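Cell 2 at Unham: what we changed, what still sticks
7 April 2018
Shares 20 | Comments 5

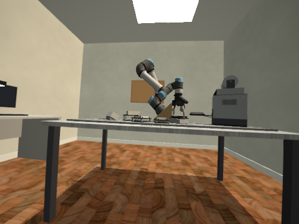 Cell 2 is back in one piece. Long week. For anyone who missed the last newsletter, it's the arm at Unham that feeds small parts across to the tall grey machine, and it has been dropping its first pick after every restart since Prascombe moved the line. Kausar rebuilt the whole layout in the simulator before anyone touched a bolt, and that saved us a lot of crawling under tables. Fingers straight down over the low grey block, parts in a row to the left, feed tray poking out from the machine towards the gripper. Keep that picture in your head when you read the rest. If your real cell doesn't look like that from the same side, ring Kausar before you run anything.

First the gripper. Fingers were never square. You could get them to look square by eye and they'd still close a hair off to one side and shove the block instead of lifting it. Took the gripper off, cleaned the mounting face (old thread lock all over it, thank you whoever), put it back with new screws, and taught the tool point again from scratch. Do not copy the old tool point across. Robel did, on Tuesday, and we lost most of a morning to it. He has asked me to say it was late and he was hungry.

Then the block pick. Approach height is now 20 mm above the block, slow from there down. It was 5 before, which was fine in the old building where the table was level. It isn't fine now. We shimmed the feet as well but the floor does what it likes over there so please re-check the height when you do your monthly look round. Takes a minute. Use the feeler guage in the drawer, not your thumbnail.

Feed tray. This is the one that will bite you. The wrist comes over with less room than you'd think, and if the tray gets nudged the right hand finger is first to find out. Lâm has put in a waypoint so the arm lifts before it swings across. Adds a bit to the cycle. Leave it in. Yes, I know it looks like wasted time, Adanech timed it and we still make the rate with plenty to spare.

Program number is 272. Anything lower on the pendant is old and should be gone by the time you read this, but there's a copy on the Mekonnen stick as well and people do like that stick. If it asks you to overwrite 272, say no and find somebody.

Restart order, since I keep getting asked. Grey machine on, wait for the green light, then the arm. Home it in slow. Run it once with no parts out, then two with parts, then hand it over. If it faults on homing don't just clear it and go again, write down the code first. We have a whole page of "faulted, reset, OK" in the log book and it tells me nothing at all.

Grease. Nothing due on the joints until August. Please don't get ahead of yourselves, Kedir found a blue cap that had been off and put back without its seal and that's how dirt gets in. Caps stay on unless the job sheet says so. If you find one loose, tag it and tell him.

Still to do: cable tie points along the upper link, a proper label for the stop button, and a spare set of fingers. The fingers are on order from Boltonano, no date yet. Until they come we have one set, so be nice to them.

Anyone wanting a go on the sim before their first shift on the real thing, see Kausar, she has a list going. Bring your own login, the shared one is locked agian.

Comments 5 | Share this item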